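# Drurnell Household Arts Center: Gallery, Cosmetics and Small Storage

The Drurnell Household Arts Center keeps a study collection of everyday household goods, together with the boxes, trays and organizers in which people store them. The gallery on this page covers makeup and its storage. It is intended for students enrolled in the home organization course, for visiting school groups, and for members of the public who wish to apply the same methods at home.

The cosmetics section of the study collection holds 544 pieces, of which 39 are storage units. The remainder are makeup items and small accessories of the kind found on a dressing table or in a bathroom drawer. Pieces are chosen because they are ordinary. The Center does not collect luxury packaging, and it does not accept items that have been opened or used.

## Sorting on an open surface

Students begin with everything out of its container. Makeup items are spread across a plain surface with the organizer close at hand, and each piece is considered before it is given a place. A white or light-colored surface is preferred for this work. Small items are easier to find against it, and spilled powder can be noticed and wiped away before it reaches anything else.
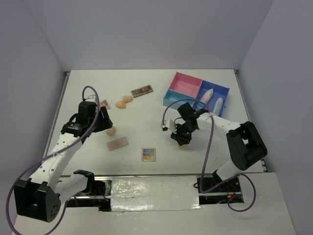 Grouping comes next. The Center teaches grouping by use: items for the face together, items for the eyes together, items for the lips together, and tools in a group of their own. Some households prefer to group by time of day, with a small morning set kept apart from everything else. Either method is acceptable in coursework, provided it is followed throughout. Students who change method halfway through are asked to return all pieces to the table and begin again.

Compartments should be assigned before they are filled. Tall, narrow pieces belong toward the back, where they do not hide anything behind them. Flat compacts may be stood on edge if the compartment is deep enough to hold them upright. Very small items, such as sharpeners and sample jars, should share one shallow compartment and should not be used to fill gaps elsewhere. One compartment is best left free for new purchases.

## Care of organizers

Compartmented organizers in the collection are emptied and cleaned on the first Monday of each term. Staff use a soft cloth, warm water and a small amount of mild soap, and a dry cotton swab for the corners. Abrasive pads are not permitted. Organizers are left to dry fully before anything is put back, including those that appear dry after wiping.

The same routine is suitable for home use. Caps should be checked for a firm fit at the time of cleaning, and any product that has changed in smell or texture should be thrown away. Brushes and sponges should be washed separately and stored only when dry.

## The Dinel and Eide rooms

Sorting exercises are held in the Dinel Room on the ground floor. Tables are shared, and groups are asked to clear the surface completely at the end of each session. Loose pieces should be handed to the front desk and not placed in the nearest organizer, as the storage units are listed together with their contents.

The Eide Room houses the reference shelves. Visitors may compare storage units there and may take measurements, but may not remove items from the room. A printed list of the cosmetics section is available at the desk for $2. The full catalog of small household goods, which runs to 1,520 entries, may be consulted on request.

## Visiting and use of gallery material

The gallery rooms are open to the public from September through July. School groups should book in advance and should state whether they wish to take part in a sorting exercise or only to view the shelves. Bags and coats must be left in the lockers on Vitow Street, beside the main entrance.

Material on this page may be printed for classroom use without charge, provided that the name of the Center is included. Requests for any other use should be made in writing to the collections office.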